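Gallery: the handover fault on the block cell

Posted December 19, 2021 by So-yul Moon

This page goes with the fault report for the two-arm block cell at Hindach. The short version: on 19 runs out of 1,626, one gripper let go of a block before the other had hold of it, or both held on and pulled. No one was hurt. One finger pad was torn and the cell was off for 2 days while we went through the logs.

The job itself is simple. The left arm picks up a block, brings it to the middle of the table and hands it to the right arm. Both arms run from the Multeo controller, and the handover step is written in Lukumay, our own scripting layer. We had used the same step since March without changing it.

What went wrong is a matter of timing. The left arm waits for a "closed" signal from the right gripper and then opens. The signal was being sent when the close command went out, and it should have been sent when the fingers stopped moving. Most of the time the gap was too short to matter. With the longer blocks the right gripper sometimes had further to travel, and the block dropped.

The pulling fault was the other way round. If the signal was lost, the left arm never opened, but the right arm went on to its next move after a fixed wait. That is how the pad was torn. It is also the more serious of the two, as an arm under load can jump when the grip fails.

1. The handover 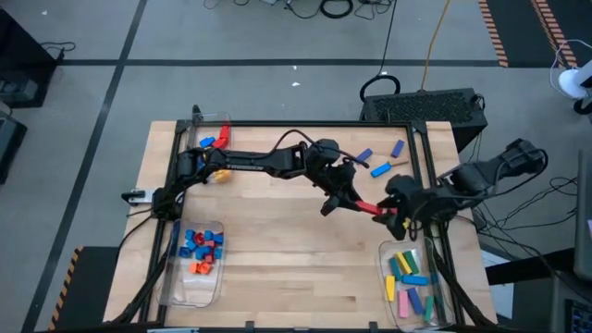

A long red block between the two grippers near the middle of the table. Both faults belong to this step. The clear tray at lower right is the one with the long blocks in it; the cube-shaped ones are in the tray at lower left.

2. What we changed

The "closed" signal now comes from the finger position and is checked twice before the left arm opens. If it does not arrive, both arms stop where they are and the cell asks for a person. The fixed wait has been taken out.

We also lowered the force limit on both arms during the handover. The old limit was set for the Fullov grippers we used before these, and it should have been looked at again when they were swapped. That check is now on the changeover sheet.

3. If the cell stops with a block held by both grippers

Press the stop button before you reach in. Support the block with one hand, release the left gripper from the panel, then the right. Do not pull the block free. Write the run number in the log, even if the block came out cleanly.

We ran the new step 20 times with long blocks before putting the cell back into use, with no drops. Please send any further stops to me with the log attached.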